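Okay I have been promising a thread on repainting interior doors and it's Friday night and the last coat is drying, so let's go. I love this job more than any sane person should!

Background: I moved into a tall skinny rental house in Turdale in January. My landlord, Paora Goodwin, said I could paint anything made of wood as long as I didn't touch the kitchen. Best sentence a landlord has ever said to me.

First thing, take the door off. I know, I know. I painted my first one hanging up and got drips down every panel. Flat on two sawhorses is a whole different life. Knock the hinge pins out from the bottom up and have a friend hold the weight.

Put the screws and hinges in a jar with the room name on it. I skipped this on one door and spent an evening trying every hinge in the house like Cinderella's slipper.

Wash before you sand!! Hands leave grease around the knob and sanding just pushes it into the old paint. Dish soap, warm water, rinse, dry overnight. Then 120 grit, then 220, and a folded scrap for the grooves around the panels.

Paneled doors have an order and once you learn it you will never go back. Panels first, then the rail across the middle, then top and bottom rails, then the long sides last. Brush in the direction of the grain on each piece and the corners come out so crisp – I keep showing people my corners.

Paint talk. I used Celletti satin for the doors and Zapata semi-gloss for the frames. The Celletti takes forever to dry but it levels out beautifully. The Zapata grabs fast, so load the brush light and don't go back over it. Primer was Cistex, the stinky one, windows open.

Color! Please put a real color on a door frame at least once. The walls can stay quiet. A trim color only needs a little can, and you get to see it every time you walk through. If you hate it, it's one afternoon to fix.

Somebody asked about dark doors. Yes, do it, but they show dust in every groove. I keep an old makeup brush on the shelf for mine and I enjoy it way too much.

Wait longer than the can says before you rehang. I give it 5 days, then a strip of wax paper where the door meets the stop for the first week so it doesn't stick. Seven doors in this house and the only one that peeled is the one I rushed.

Next up is the hall closet, which has a bifold, and I have never painted a bifold. If you've done one, tell me whether you took the track hardware off or taped it. Leaning toward taking it off – send me your tips!

Last updated: January
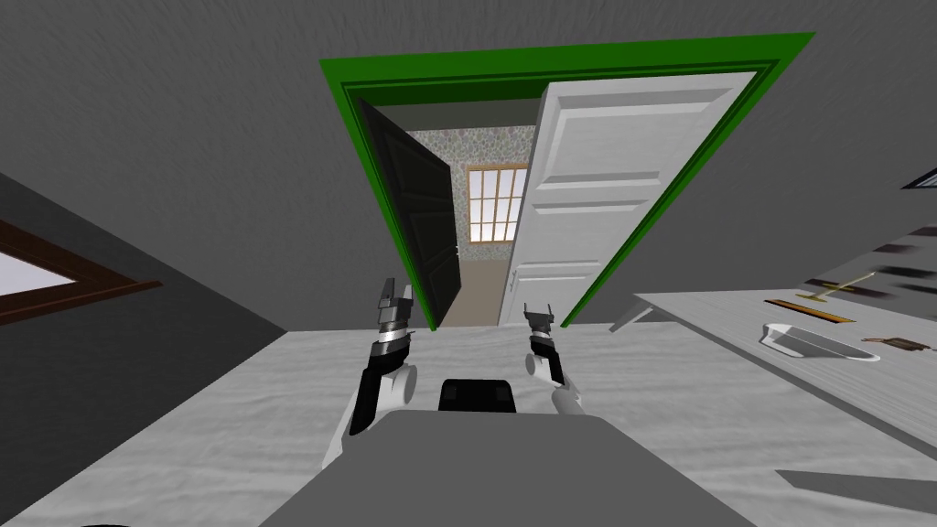
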